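Sebastián Lucero
April 23, 2021

Friday thread! I've spent this whole week teaching a robot arm to pick up foam letters and I have so much to say about it. Buckle up, it's long (1/?)

So at Grarside we're trying to show the arm a task instead of programming every move. You steer it by remote control, it records what you did, and later a model tries to copy you. I'd read plenty of papers on this. Driving it myself is a whole other thing and I LOVE it

The task sounds like something for a toddler: pinch one foam letter, lift it, set it down in the right spot. My first try took me two full minutes. Benjamín Painemal did it in 6 seconds while eating a sandwich

First thing I learned: your demos are full of your own bad habits. I kept hovering over the letter before closing the fingers, just a tiny nervous wait. Guess what the first trained version did? Hovered. Every single time. It was like watching my own handwriting

Second thing: foam squishes! Squeeze a little too hard and the letter pops out sideways. There's a sweet spot, and you learn it with your eyes, because the controller gives you zero feel. I started watching the edges of the foam bend – that's my signal to stop closing

Third thing: depth is hard when you're looking at a screen. Riquelme (our nickname for the control station, long story, involves soccer) has one fixed view, so I learned to use the shadow. When the shadow of the fingers meets the letter you're nearly down. Best trick of the week

We're at 2195 recorded demos and the goal is 3000. I threw out a bunch of mine from Monday and felt great about it. A messy demo can still be useful if you recover from the mistake, but mine were just messy

Gripping the yellow one, with more letters waiting in front:

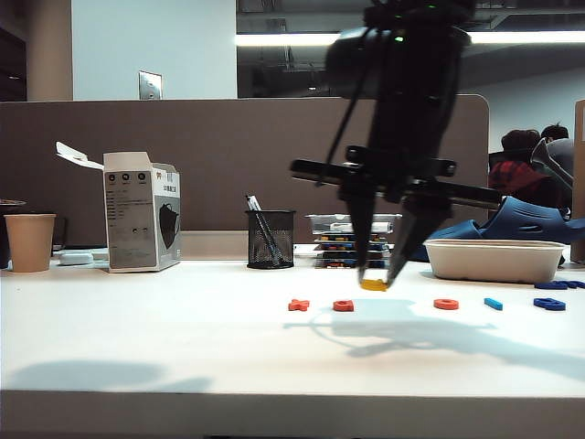
Yellow piece in the fingers, just off the table. Blue and orange friends on deck!

I like the skinny shapes best, by the way. The ring ones are sneaky: do you grab the whole outside or pinch one side of the ring? Benjamín does the outside, I do one side, and now we're arguing over whether mixing both styles in the data confuses the model. Probably yes?? We're going to train it both ways and compare

If you've done remote-control demos with soft objects, please tell me how you pick a grip style and stick to it. Replies are open and I'll read all of them over the weekend

Next up is two letters in a row. My thumbs are not ready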